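Two grippers, one tray of little packets

23 October 2022

So I finally got my hands on both sets of finger pads I'd been going back and forth over since summer, and I spent a whole afternoon swapping them on the hand-held grippers. My thumbs are sore!

First up were the Skultavetti pads, which are soft and a bit tacky. I loved them for the first 30 grabs or so on the practice packets. They'll pick up almost anything if you come in flat. Trouble is, they don't like to let go, and a paper stick that hangs on to one finger will drive you up the wall (I dropped 11 of them in the wrong spot before I slowed down).

The Haltadholm pads are stiffer and need a better aim, but the release is so clean. Two screws per finger, too, so changing them is quick once you've found the right driver, and I had of course left mine in the other bag.

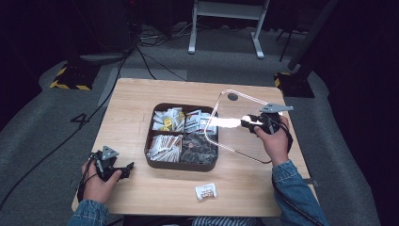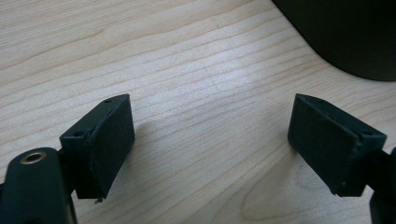

My scores for the day: 155 packets sorted with the stiff pads before I got tired, and 16 do-overs. I didn't finish the same run with the soft ones, so don't hold me to a winner yet. I also want to try a lighter spring, as my left hand gives out way before my right does and I start squeezing crooked.

Next job is the cables. They tug on my wrist every time I reach across, and I'm thinking of clipping them up near the elbow and seeing if that helps.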